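Dinby Automation Center
Cell 3 Maintenance and Setup Meeting
Minutes – Monday, 9:30 a.m.

1. Minutes of the previous meeting
Approved with one correction: the spare cable set is stored at Kallio, not at the Mekden annex.

2. Service status
The arm stood at 1,205 operating hours at the last reading. The wrist flange screws were checked against the Prustora setup sheet and two were retightened. Wear on the base cable remains within limits and will be looked at again in November.

3. Tool mounting and work surface
The meeting reviewed the single-rod tool and its clamp. It was agreed that the tool center point must be taught again whenever the clamp is loosened, even if the tool itself is not changed. The wooden board remains the standard surface for setup runs with the colored shape blocks.

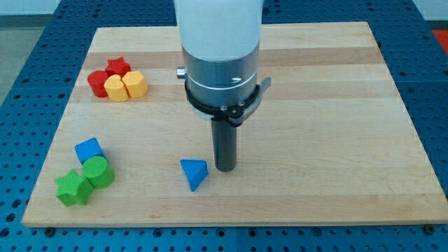

The approach height over the board was set at 117 mm for all setup programs. Lower values may be used only at reduced speed and with an operator at the stop button. The request for a second board was deferred – the supplier has not yet confirmed a price.

4. Actions
Setup team: update the teaching procedure and post it at the cell.
Maintenance: order 6 replacement clamp screws.
Stores: return the spare cable set to Dinby.

The meeting closed at 10:15 a.m.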